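The Man Who Listens to Rye

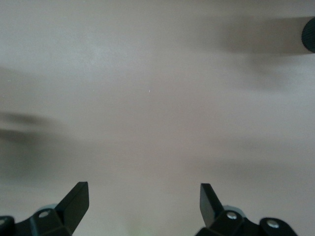
Uldis Priedītis keeps his sourdough starter in a pickle jar and feeds it at 5 in the morning, before he has had any coffee himself. "It goes first," he says. "I can wait. Rye is awake early."

He has been baking dark rye bread for most of his adult life, first in his aunt's kitchen and now at Istel, the small bakery he opened on a side street with one oven and a secondhand mixer. On a good day in October he sells 356 loaves, and by noon the shelves are down to caraway rolls and whatever the regulars have asked him to hold back.

I wanted to know how a loaf with so few ingredients can taste so different from one bakery to the next. He lit up at this. It's all in the scald, he told me, the step where hot water goes over part of the flour and the whole thing sits overnight, getting sweeter by the hour.

"You come back and it smells like honey, like malt, like a barn in summer!" he says. "I have done this thousands of times and I still put my whole face over the bowl."

His standard loaf weighs 740 grams, a size he settled on after plenty of arguing with himself. Bigger ones kept better but took too long to bake through. Smaller ones were all crust, which he loves and his customers don't (they're wrong, he says, but they're paying).

The flour comes from a mill called Drastus, and he switched to it six years ago after tasting a friend's bread at a wedding. "I left the dancing and went to find out what was in it. My wife remembers this very well."

So what should a beginner do? Buy a scale, he says, and stop kneading. Rye dough is closer to wet clay than to anything you'd throw around a pizza shop, and a wet hand and a spoon will do the job. Then comes the hard part, leaving the baked loaf alone until the next day. Cut it warm and the middle gums up on the knife.

He sent me off with half a loaf and a stern look. I made it to nine that evening, then had two slices with butter and a little salt. The middle was still a bit sticky. I'm going back for another one, and I've asked him for a spoonful of the starter too.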